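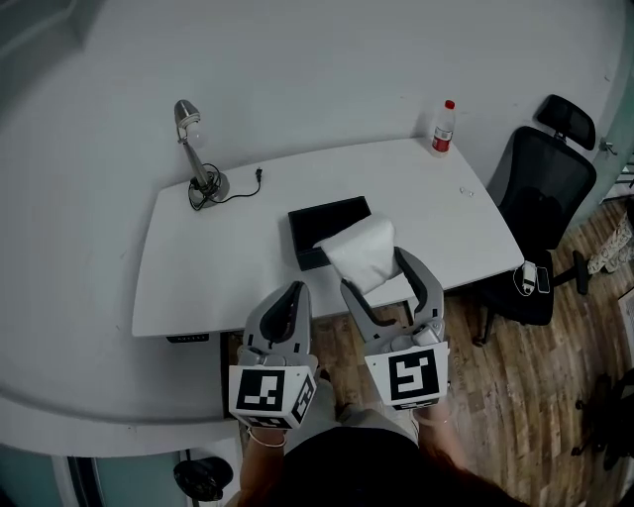 Shared Desks: Frequently Asked Questions

Applies to all unassigned desks on the Veromton and Carholm floors. Last revised in April. Questions that are missing from this page go to Tetteh Opoku (desks and furniture) or Edivaldo Pimentel (electrical items).

What belongs on a shared desk?

One desk lamp and one open black tray. The chair is part of the workstation but is not tied to a desk number. Everything else is personal property and leaves with the person who brought it.

What is the tray for?

Small items in use during the day: keys, phone, glasses, pens. It also holds the desk towel. It is not a mail tray, and papers left in it overnight are moved to the lost property shelf.

How should the towel be stored?

Folded in half twice and laid flat inside the tray, with no part hanging over the rim. A towel hanging over the front edge gets caught by sleeves and pulls the tray along with it. If the towel is damp, spread it over the rail in the supply closet and take a dry one from the stack.

Can the towel be used for spills?

Water, yes. Coffee, ink and anything oily should be taken up with paper first. Stained towels go in the laundry bin, which is emptied at 11 each morning.

How do I clean the desktop?

Wipe with a slightly damp towel, then a dry one. Work from the wall toward the front edge. Do not use scouring pads, solvent wipes or powdered cleaner on a white top – the surface dulls in patches and cannot be polished back. Marker and pen come off with the Sterkero spray kept in the supply closet. Spray the towel, not the desk.

Lift the tray and the lamp before wiping. Sliding them drags grit under the base.

Where does the lamp go?

Left rear of the desk, shade angled down. Left-handed users may move it to the right rear and should move it back before leaving.

The lamp is unplugged. Is it broken?

Probably not. Lamps are unplugged at the end of the day, and the cord is wound loosely around the base. Unwind it completely before plugging it in. If the lamp still does not light, try a second outlet, then report it to Edivaldo Pimentel with the desk number. Do not swap bulbs between desks; two of the lamp models take different bulbs and have different wattage limits.

How tight should the cord be wound?

Loose enough to slip a finger under each turn. Leave the plug end free on the desktop, pointing away from the front edge. Do not tie the cord or tuck the plug under the base.

The metal shade is hot. Can I adjust it?

Switch the lamp off and wait. Adjust by the stem where possible.

What are the buttons under the front edge of the desk?

A small black control panel is mounted there on the left side. Operating instructions for each desk model are on the card inside the supply closet door. Read the card before pressing anything, and check that cords, bottles and chair arms are clear of the desk. Keep the panel dry when wiping the front edge.

Can I keep drinks on the desk?

Closed bottles only, at the back right corner, away from the lamp and its cord. Open cups are allowed in the kitchen and the Uibo room. Caps, clips and other small loose parts should go in the tray or the trash. Clear plastic pieces are hard to see on a white top and tend to be swept onto the floor.

Whose bottle is this?

If it is there after closing, it is treated as abandoned and recycled. Refillable bottles are kept on the lost property shelf for 45 days.

How should the chair be left?

Beside the desk or pushed in, backrest upright. Chairs with a separate headrest should not be lifted by it. The mesh is cleaned with a vacuum brush. The padded parts can be wiped with the same damp towel method as the desk.

What is the end-of-day order?

Remove personal items. Empty the tray. Wipe the top. Return the lamp to its position and wind the cord. Fold the towel into the tray. Set the chair.

Can I request a different tray or a second lamp?

Second lamps, yes, subject to stock. Use form 251 and give the desk number. Trays are one size only; the larger model, part 375, is no longer ordered.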